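The Gate at Cowie

I had 1853 silver in my bag and I needed 2000 for the ferry, so of course I went to the auction board.

You have to understand how Jokulon works (it's old, it's ugly, I love it). There's one ferry out to the Astis Islands, and it leaves when the patch says it leaves. The game went quiet for good at midnight, and the last boat was in 37 minutes. I had played since I was a kid and I had never once seen the islands!

So I stood in the market at Cowie and shouted in the trade channel like an idiot. Selling boots. Selling a lamp. Selling a fish I'd been carrying since November, which was probably more bone than fish by then.

Someone with no guild tag opened a trade window. They put in 8 silver and took the fish. Then they opened another one and just waited, with nothing in it.

"What else do you want?" I typed.

"Whatever you don't need out there," they wrote.
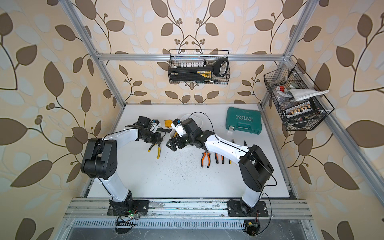
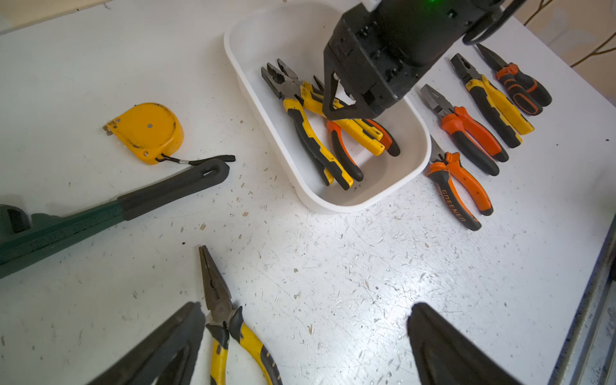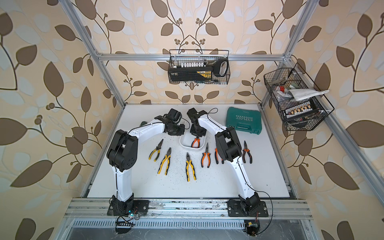 The Last Boat

I gave them all of it. The boots, the lamp, my good Giker bow that took me a whole summer to earn - I dragged them over one by one, and the silver on the other side kept climbing until I had enough for the ferry and a bowl of soup.

I ran. My guy runs funny in bare feet, I'd forgotten that. The dock was packed with people I half knew from old raids, all waving with the same stiff wave, and the chat was going by so fast I couldn't read it.

When I looked back from the rail, the stranger was up on the market wall with my bow on their back, holding the fish. I waved. They put the lamp down on the wall and lit it, and the boat pulled out.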